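In Defense of Owning Fewer Clothes and Knowing Them Better

I gave up on the big closet in October, and I've been insufferable on the subject ever since. My friends have stopped asking. So I'm going to write it all down and then maybe I can go back to talking about movies like a normal person.

My opinion is that most of us own too many clothes to know any of them. I don't mean too many in the moral sense (though sure, there's that), and I don't want to hear about sparking anything. I mean that past a certain point your clothes turn into strangers. You pull out a sweater and you can't remember whether it itches. You buy a second gray cardigan because you forgot the first one. I did that. I did it at the Furukawa outlet in Ranley, and I was so pleased with myself the whole drive home.

What started it was a move. I went from a two-bedroom with a proper walk-in to a smaller place over a dry cleaner, and the closet here is the depth of a bookshelf. The hangers have to go in at an angle. I had 46 tops. I know the number because the moving company wanted an inventory and I got carried away and filled it in for real, down to the socks, and then sat on the floor feeling a bit sick.

So I spread everything out and went through it one piece at a time.
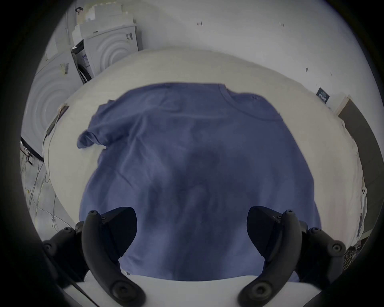 T-shirts are where the whole question gets decided, I think. Coats are easy, you know if you wear a coat. Dress pants are easy too, they either button or they don't. But T-shirts pile up like mail. They come free with things, they get left behind by boyfriends, they come in packs of three when you wanted one. And they all look fine folded in a drawer, so you never have to make up your mind. Lay one flat on a white table, though, like the slate-blue one with its crew neck pointing away from you and the wrinkles running all through the middle, and you have to look at it as a shirt. Is that a color I like on me? Does the neck sit right, or do I spend all day tugging it? I had shirts I'd been washing and folding for years without asking either question once.

I kept 11 tops. People hear that and make a face, and I get it, I'd have made the same face a year ago. It sounds like one of those challenges where somebody wears the same dress for a hundred days and then sells you a newsletter. But 11 tops is plenty! I do laundry once a week. I work in an office where the wildest thing anybody wears is a vest. If I spill soup on a shirt every single day I still make it to the weekend with clothes on my back.

And the thing I didn't expect is how attached I got to the ones that stayed. I know which one shrinks a little in the dryer and then gives up and stretches back out by lunch. I know the one that's cut for somebody with longer arms. There's a green one from a shop called Lestaria that I paid way too much for, and for years I saved it for good, and I wore it maybe four times because nothing in my life was ever good enough for the green shirt. Now it's in the rotation with everybody else. It's been to the dentist. It has a tiny bleach spot near the hem and I love it more than I ever did when it was perfect.

My mother, I should say, thinks this is all very silly. She grew up with two school blouses and one for church, and the idea that a person would choose that and then write an essay about it strikes her as the most spoiled thing she's ever heard. She's got a point. There's something pretty comfortable about deciding to have less when you could go out and buy it all again tomorrow. I don't have a good answer for her. All I can tell her is that she can still describe those blouses, right down to the collars and the buttons and which cuff was frayed, and I couldn't have described a single thing I wore in ninth grade if you'd paid me.

The other objection I hear a lot is that clothes are fun. This one usually comes from my sister, who owns, by her own happy estimate, a million pairs of shoes. And yes! They are fun! I'm not telling anybody to dress like a monk. If you have a huge closet and you know every single thing in it and you put together outfits that make strangers cross the street to compliment you, then please, keep going, the rest of us need something to look at. My complaint is with the big closet that isn't any fun, and I'd bet that's most of them. It's the rack of stuff you push aside each morning to get to the same five things.

Because that's the dirty secret, you're already wearing the small wardrobe. You've got it right now. It's whatever is on the chair. The rest is scenery, and you pay for the scenery, and you move it from apartment to apartment in boxes, and every so often you feel guilty in front of it.

I blame the shopping apps a good deal. I had Plokico on my phone for years and I'd open it at eleven at night the way other people open the fridge. It never felt like buying clothes. It felt like scrolling, and then a few days later there'd be a bag on the step with something in it I only half recognized. I'd try it on over my pajamas, say huh, and put it in the drawer. I wasn't even disappointed most of the time. There just wasn't any moment where I'd wanted it. I deleted the app the week I moved and I'd love to report that I never looked back, but I've put it on again twice. Both times I took it off before buying anything. Well – one time I bought socks.

The part of all this I'd push on people, if I could push only one part, is the folding. I hated folding. I used to dump the clean basket onto the bed and then sleep next to it, and by midweek you couldn't tell the clean things from the rest. With a full-size wardrobe the pile just never got smaller, so why start? Now the whole job takes nine minutes. I put on a song or two, I stand at the side of the bed, and I'm done before I've had time to resent it. It's even sort of nice, in the evening, with the window open and the smell of steam coming up from the cleaners downstairs. 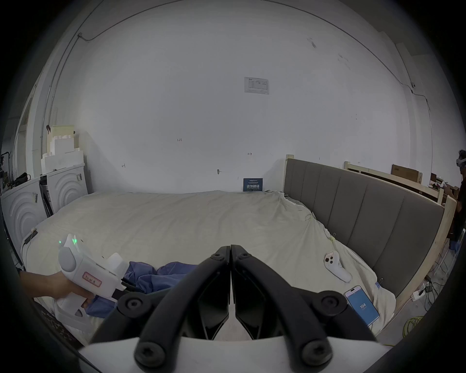

A crumpled bit of blue on a wrinkled sheet: laundry at its least glamorous.

I'm not a neat folder, by the way. I've watched the videos where the shirt gets tucked into a little envelope and stood on its end, and I admire it the way I admire people who can whistle through their fingers. Mine are sort of rectangles. I fold the sleeves in, fold it in half, fold it in half again, and if a corner sticks out, it sticks out. What matters to me is that every shirt passes through my hands once a week and I notice it. That's how I catch a loose seam while it's still a two-minute fix. I'd never mended a thing in my life before this year, and now I have a cookie tin with needles in it like somebody's aunt.

Where I've gone wrong, since I'm being fair, is winter. I was cocky about winter. I kept two sweaters, both wool, and one of them went through a hot wash in a moment of inattention and came out sized for a doll. So for a good long stretch I was a woman with one sweater, and I don't recommend it. You can feel people at work deciding not to mention it. I bought two more, in person, in a store, with my hands on the sleeves, and I don't consider that cheating. A small wardrobe should still get you through a cold snap.

I also miss a few things I gave away. There was a striped boatneck that I was sure I never wore, and now I reach for it constantly. I've looked for it at the thrift store where I dropped it off, which is pretty pathetic, and it's long gone. I hope whoever has it wears it to the dentist.

But I don't miss the rest. I tried the other night to list everything that left the apartment, and after the boatneck, a denim shirt and that second gray cardigan I was out. Thirty-some shirts, and I couldn't come up with them. They'd been living in my house for years, I'd washed them and paid to have them carried up and down stairs, and they'd left no more of an impression than a waiting room.

My sister's coming to stay next month and has asked how much closet space she can have. I've told her four hangers. She thinks I'm kidding.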